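2023-07-21
Rastell eval kit, second session

Mounted the wrist adapter that came with the Rastell kit. Four screws, torque not given in the manual; used the value from the Femwood arm and marked the heads with paint.

Firmware updated before the first run. Calibration took 11 minutes, most of it spent on the hand-eye step. The Bataineh unit we had in February did the same step without a target, but drifted overnight. Check Rastell for drift tomorrow before touching anything.

Task set for the trial: pick a toddler-size brick, press it onto the studded baseplate, release. 20 attempts per brick color, plate left unfixed and turned slightly off the table edge. Grip force at level 5 to start; drop to 4 if the plate shifts on release.

Open points for the vendor:
- price of spare finger pads, not on the quote
- whether the log export keeps force data or only joint positions
- exposure lock. The table top is glossy and throws small highlights, and the manual only covers matte surfaces.

Flirkavska quote is still outstanding. No decision on purchase until both are in the same spreadsheet.
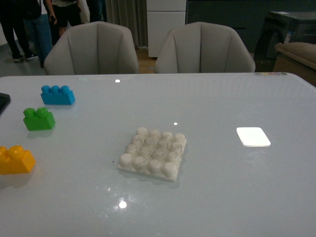

Logs go in the shared folder under the kit name, one subfolder per color.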